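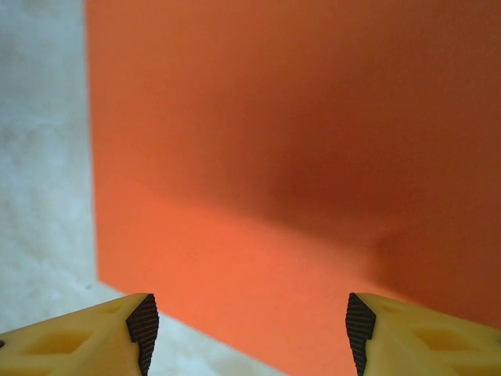

*Orange.*

## Keeping old newspapers, records and ticket stubs in decent shape

I have a weakness for birthday newspapers. You know the kind — the front page from the day you were born, with the number one song and whatever movie was packing theaters. I've got a stack of them going back decades, plus my parents' 45s, and I ruined a fair number before I learned how to store them.

**Newspapers.** Stop folding them! Every fold turns into a tear sooner or later. Lay the page flat in an acid-free folder and put the folder in a shallow box. If it's already creased, leave it under a couple of heavy books for 22 days or so... okay, I forgot mine that long once and it came out great, but a week will do. No tape, ever. I taped a Linport paper from the summer my sister was born and now there's a brown stripe right through the weather report.

**Records.** Stand them upright and don't cram them in. New inner sleeves are cheap and they make a bigger difference than any cleaning gadget I've bought. Keep the original picture sleeve too, just slip it in behind the disc.

**Movie tickets and concert stubs.** The shiny thermal ones fade, so scan them the week you get them. My stub from a show in Sonmont is a blank white rectangle now. The old cardboard kind holds up fine in a coin-collector page.

**Where to put it all.** A closet shelf in the middle of the house. I kept mine in the attic for 4 summers and the paper went the color of weak tea. The basement was worse (silverfish).

Label the outside with the year, and check everything each November, when I'm hauling out the winter coats anyway.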